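Hair in the drain is one of those little household troubles that sneaks up on you over a whole winter, and by April the shower in our house on Buchanan Street is usually standing ankle deep. We've had a plumber out for it exactly once, and after I saw the bill I decided I'd learn to stay ahead of it myself (I had a good cry first, then some coffee).

## Start with the brush

I used to think of this as a drain problem, and I spent years buying things to pour down it. Most of what ends up in there is hair that was ready to fall out anyway, and if you brush well before you get in, you catch a great deal of it while it's dry and easy to throw away. So now everybody in the house brushes first, over the wastebasket, starting at the ends and working up. It takes 2 minutes, maybe a little more if somebody has been out in the wind!

Of course, a brush that's doing its job fills up fast, and then it needs cleaning too. Pull the hair out with the tail of a comb every few days, and on Friday give the whole thing a bath in warm water with a squirt of dish soap. Vented plastic brushes are the easiest of the bunch, and they can go right under the faucet. Wooden ones and the kind with a rubber cushion shouldn't be soaked, so just swish the bristles and lay them face down on a towel overnight.

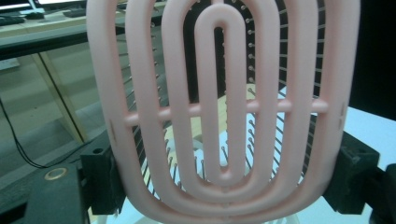 A reader wrote in after my last drain page to say that she puts a spoonful of baking soda in the brush water, and that it lifts old hairspray better than soap alone ever did for her. I've tried it since and I'm a convert. She also says to use an old toothbrush between the rows, and she's right about that as well.

## The strainer

If you don't have a strainer over the shower drain, please get one this week. Ours is a plain Hullik with 9 holes across, and I've dropped it, stepped on it and once run it through the dishwasher with the dinner plates. Wipe it out with a bit of toilet paper after the last shower of the day, and put the paper in the trash.

## Keep it all within reach

I've found that people will do almost any chore if the thing they need is sitting right there, and they'll skip it if they have to open two drawers. A small plastic basket with slots in the sides is perfect for the bathroom, as the air gets in and nothing sits in a puddle. 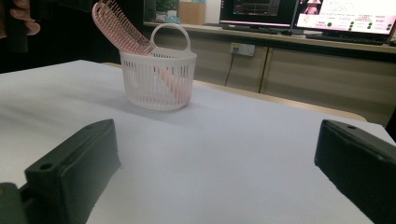

Rinse the basket when you rinse the strainer and you'll never get that gray film on the bottom. Once a month I also pour a kettle of hot tap water down the drain, slowly, with a little dish soap ahead of it. Don't use boiling water if your pipes are plastic. And if the water still won't go down after all that, a cheap plastic drain snake will usually bring up the rest. Wear gloves for that part, and do it well before supper.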